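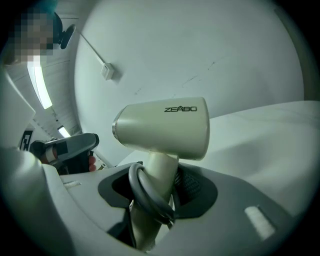 A hair dryer in its holder, with the cord wrapped around the handle.

Where Does the Water Go When Your Hair Dries?

Have you ever climbed out of the bath with your hair dripping down your back, sat down with a book, and noticed a chapter or two later that your hair was almost dry? Nobody came along and squeezed it. So where did all that water get to?

To find the answer we have to think very, very small. Water is made of tiny bits called molecules, and they are so small that a single drop holds more of them than you could count in your whole life, even if you skipped lunch every day. These molecules never keep still. They jiggle and bump and slide past each other all the time, a bit like children waiting for the bell on the last day of school.

Some molecules jiggle faster than others. Every now and then a really speedy one near the top of the water gets such a good bump that it breaks free and flies off into the air. Then another one goes, and another. When water slips away into the air like this, we call it evaporation (say it like this: ee-VAP-or-AY-shun). 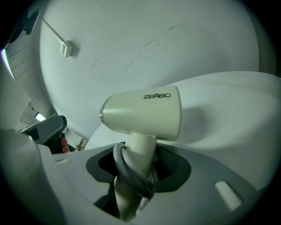 Words by Satish Rao

Once the water is in the air it has a new name, water vapor, and you can't see it at all. There is some in the room with you right now, wherever you happen to be reading.

What makes drying go faster?

Heat is a big help. Warm molecules jiggle more, so more of them manage to escape. A puddle on a hot sidewalk can be gone before you finish your ice cream, but a puddle in December might hang around all day.

Moving air helps too. The air right next to something wet soon fills up with water vapor, and some of those molecules bump their way back in again. A breeze carries that damp air off and brings in drier air. My grandmother always hung her sheets out on windy mornings, and she was quite right – they were ready to fold by lunchtime. A hair dryer gives you both kinds of help at once, warmth and wind together.

Try it yourself

Next Saturday, find two saucers that are the same size and put one teaspoon of water in each. Set one on a sunny windowsill and the other in a shady corner. Which do you think will dry up first? Write down your guess, then take a peek every hour and draw what you see.

If you'd like to go on a bit longer, wet two old socks and hang them up outside, one spread out flat and the other rolled in a ball. Check on them after supper – and give the rolled one a good feel right in the middle!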